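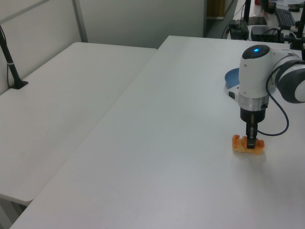
Attachment 1: gripper closed on test item, blue bowl or plate behind wrist

Ticket 2315
Site: Hornitz, manipulation cell 3
Opened: October 2023
Category: Cell rules / cable routing
Status: Pending review

Reported issue
Gripper cable forms a wide loop to the side of the tool. The Jindov cell rules, September revision, section 9, call for the cable to stay inside the tool envelope during pick tasks. Operator asks if the loop is a violation or allowed slack.

Log
Entry 1. Checked attachment. Fingers are on the item, tool pointing down. Loop extends out past the gripper body. Nothing on the table is touching it.

Entry 2. Asked site to jog the wrist through full rotation at low speed with the table clear. Site reports no snag, but the loop passed over 12 cm from the tool axis. Limit in section 9 is 9 cm.

Entry 3. Advised site to add one clip at the collar and repeat the test. Do not pull the cable tight. A strained connector is a separate fault under the same section.

Entry 4. Site asks if the camera pole clamp on the side table needs a torque check too. Yes. Record it on the Grerkico setup sheet before each session.

Next action
Site to upload the repeat measurement. Ticket stays open until it is received.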